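Kasness Library to Reopen Reading Room in June With New Study Tables

The Kasness Public Library will reopen its main reading room in June, following a renovation of the ground floor that began last winter. The library's governing board approved the final schedule at its most recent meeting and has authorized staff to resume evening hours on the day the room opens.

The reading room has been closed to the public throughout the work. During that period, visitors have used a temporary area on the upper floor, where seating was limited and the periodicals collection could be requested only at the desk. Both arrangements will end when the renovated room is placed back in service.

The project covered new flooring, replacement windows along the north wall, improved lighting and a full change of furniture. The former tables, many of which had been in use since the building opened, were found to be beyond economical repair. They have been replaced with light-colored wooden tables supplied by Hladun, a furniture workshop based in the neighboring town of Osine.

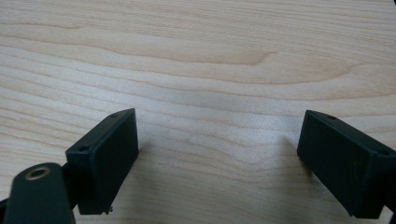 Wood grain on a light-colored tabletop.

"Residents told us plainly that they wanted a room where they could sit for an afternoon and work in comfort," said Inna Hrytsenko, director of the library. "They asked for better light, more places to plug in a computer, and furniture that would suit the building. We have tried to answer each of those requests within the budget we were given."

The reopened room will seat more readers than before. A section near the entrance will be set aside for newspapers and magazines, and the local history shelves will return to their former position beside the east windows. Two small rooms at the rear, previously used for storage, have been converted for group study and may be reserved for up to 2 hours at a time. Reservations will be free of charge to cardholders and may be made at the front desk or by telephone.

The library will also introduce a revised schedule. The reading room will open at 8 a.m. and close at 8 p.m. on weekdays, with shorter hours on weekends. The children's section, which was not part of the renovation, will keep its present hours.

During the closure, 400 volumes from the local history collection were sent for cleaning and minor repair. The work included new bindings for a number of town directories and the restoration of several maps of the river district. These items will again be available for use in the building, although the oldest maps – those kept in the flat files – must still be requested one day in advance. 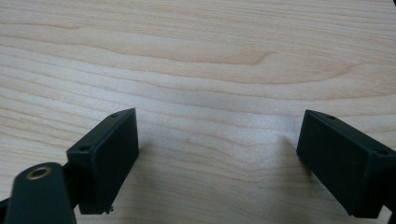
Care of the new furniture has been addressed in the library's updated rules for visitors. Covered drinks will be permitted in the reading room, while food will remain limited to the lobby. Pale wood of this kind shows ink and coffee stains readily, and readers are asked to use the coasters and desk pads that will be provided at each seat. Staff will wipe down all tables at closing time. Visitors who notice a spill or a damaged surface should report it to the desk; no charge will be made for accidental marks reported promptly.

The library has also reached an agreement with Flelumeo, a regional catalog service, under which cardholders will be able to search the holdings of participating libraries from any public computer in the building. Materials requested through the service will be delivered to the front desk. Borrowers may have up to 20 such requests open at one time.

A short opening ceremony will be held in the lobby at 10 a.m. on the first day of public access, followed by guided visits to the reading room and the group study rooms. No registration is required. The temporary area upstairs will close the evening before, and readers who have left materials on the hold shelf there are asked to collect them by that time. Items not collected will be moved to the front desk and held under the usual terms.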